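The Boniretti at Sisville: A Review

I drove up to Sisville for the second night of Belard's new staging of Boniretti, the three-act comedy by Echeverría, and I have been humming the letter duet ever since. It's an odd, lopsided, generous piece. The first act takes forever to introduce a music teacher and his two rival pupils, the second goes by in a blur of disguises, and the third stops dead for a quarter of an hour so that everyone can sing about supper. I loved all of it.

Belard Opera plays in a converted grain hall with 100 seats on the floor and a shallow gallery above, and the room suits this music beautifully. You hear consonants! The orchestra is down to 13 players, one to a part in the winds, and while I missed some heft in the storm at the end of Act II, the trade was worth it for the bassoon writing alone, which in a bigger house would vanish under the strings.
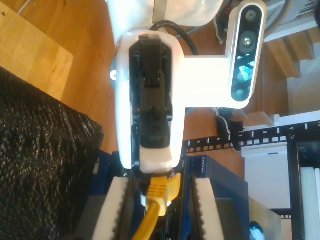

Photo courtesy of Belard Opera

The soprano singing the younger pupil has a bright, quick voice with a real trill (a proper one, even and unhurried), and she threw off the runs in her entrance aria as if she had just thought of them. Her rival is written lower and gets the better jokes. The mezzo here took her time with them, letting the recitative slow almost to speech before snapping back into tempo, and the harpsichord followed her everywhere. As Boniretti himself, the baritone started a little dry, but by the lesson scene he was in wonderful form, especially when the old teacher has to demonstrate a love song and forgets he's only demonstrating.

The direction is simple and quick on its feet. Doors open where you want doors to open, and the chorus has been given actual things to do. I'd quarrel with the choice to cut the second verse of the gardener's song, as the tune turns to the minor there and it's the one moment when he seems like a person. The supertitles ran ahead of the singers a few times too, so the laugh came before the line.

The supper ensemble, though! Six voices, each with its own complaint about the soup, stacked up over a cello line that just keeps walking downhill. It was taken faster than on the one old recording I own, and it held together to the final chord. The company brings the show back in September for a short run, with the same cast. I've already got my ticket, up in the gallery this time, to hear how the winds carry.

Last updated: Jul 9, 2025

Related reviews
Belard Opera: An Evening of Mad Scenes
Echeverría's Songs for Low Voice
Two Cantatas and a Thunderstorm in Sisville

Contact | Copyright 2025, all rights reserved | Back to top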